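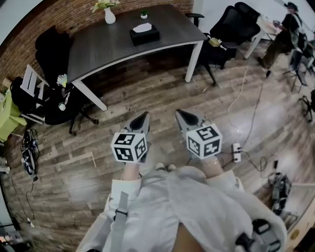
홈 | 지역소식 | 경제 | 생활 | 공지 | 검색

온디브빌(Ondivville), 소규모 사무실 폐기물 분리배출 기준 개정

최종 수정: 2023. 8. 17.

온디브빌 시 당국은 소규모 사무실과 공유 작업실에 적용되는 폐기물 분리배출 기준을 개정하고 9월부터 시행한다고 밝혔다. 적용 대상은 시 관할 구역 내 등록 사업장 2949곳이며, 바닥 면적이 기준치를 넘는 사업장은 기존의 대형 배출자 규정을 그대로 따른다.

개정안의 핵심은 종이류 세분화다. 기존 기준은 종이를 단일 품목으로 취급했으나 새 기준은 이를 인쇄·필기용지, 골판지, 위생용지의 세 품목으로 나눈다. 화장지, 종이 타월, 냅킨 등 위생용지는 사용 여부와 관계없이 일반 폐기물로 배출해야 한다. 위생용지는 섬유 길이가 짧고, 종이 타월과 같이 습윤지력 증강제가 첨가된 제품은 해리 공정에서 잘 풀리지 않아 재생 펄프의 수율을 떨어뜨린다는 것이 시의 설명이다.

영수증 등 감열지와 코팅지도 일반 폐기물로 분류된다. 문서 세단기에서 나온 종잇조각은 인쇄·필기용지에 해당하지만, 반드시 투명 봉투에 별도로 담아 묶어야 한다. 스테이플러 침은 제거하지 않아도 되며, 금속 제본 링과 플라스틱 표지는 분리해야 한다. 창이 있는 봉투는 필름을 떼어낸 경우에 한해 종이류로 받는다.

시 자원순환과의 파르자나 가지(Farzana Gazi) 담당관은 "선별장에 반입되는 사무실 종이류에서 위생용지 혼입이 반복적으로 확인됐다"며 "선별 단계에서 걸러내는 것보다 배출 단계에서 나누는 편이 처리 비용이 낮다"고 말했다. 시는 지난해 렉소프(Lekthorpe) 지구의 사업장 119곳을 대상으로 시범 운영을 실시했으며, 그 결과를 토대로 품목 구분을 확정했다. 당초 검토안에 포함됐던 색지 별도 배출 항목은 시범 운영 이후 삭제됐다.
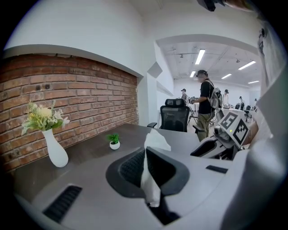 수거 주기도 조정된다. 인쇄·필기용지와 골판지는 주 2회, 일반 폐기물은 주 3회 수거한다. 골판지는 테이프와 운송장을 제거하고 펼쳐서 묶어야 하며, 우천 시에는 지붕이 있는 장소에 보관했다가 다음 수거 시각에 맞춰 내놓아야 한다. 젖은 골판지는 함수율 기준 초과로 반입이 거부될 수 있다.

수거 업무는 기존 계약 업체인 카심(Cassim)이 계속 맡는다. 카심은 개정 기준에 맞춰 차량 적재함에 칸막이를 설치하고 품목별 중량을 따로 기록할 예정이다. 기록된 중량은 사업장별 수수료 산정에 바로 반영되지 않으며, 내년도 요율 검토의 기초 자료로만 쓰인다. 카심의 운영 책임자 라프산 위라싱헤(Rafsan Weerasinghe)는 "차량 개조는 시행 전에 완료된다"며 "렉소프 지구의 수거 시각은 변동이 없고, 나머지 지구는 오전 수거가 오후로 바뀌는 구간이 일부 있다"고 설명했다.

배출 용기는 시가 지정한 규격을 따라야 한다. 종이류 용기는 뚜껑이 있고 품목 표시가 앞면에 부착된 것이어야 하며, 기존 용기는 표시 스티커를 교체하면 계속 사용할 수 있다. 스티커는 시청 민원실과 랄렐(Lalell) 상업지구 안내소에서 무상으로 배부한다. 여러 업체가 한 층을 나누어 쓰는 공유 작업실은 공용 용기를 둘 수 있으나, 관리 책임자 한 명을 지정해 시에 신고해야 한다. 책임자가 바뀌면 변경 신고서를 다시 제출해야 한다.

위반 시 조치는 단계적으로 적용된다. 최초 적발 시에는 안내문이 부착되고 해당 봉투는 수거되지 않는다. 같은 사업장에서 위반이 재차 확인되면 서면 경고가 발부되며, 이후에는 혼합 폐기물 요율에 따라 수수료가 부과된다. 이의 신청은 통지서를 받은 사업장의 대표 또는 신고된 관리 책임자가 서면으로 할 수 있다. 건물주가 폐기물 처리를 일괄 대행하는 경우에는 통지서가 건물주에게 발송되며, 입주 업체는 사본을 요청할 수 있다.

개정 기준 전문과 품목별 배출 요령표는 시청 민원실에 비치돼 있다. 전지, 토너 카트리지, 형광등의 배출 방법은 이번 개정에 포함되지 않았으며 종전 고시가 계속 적용된다.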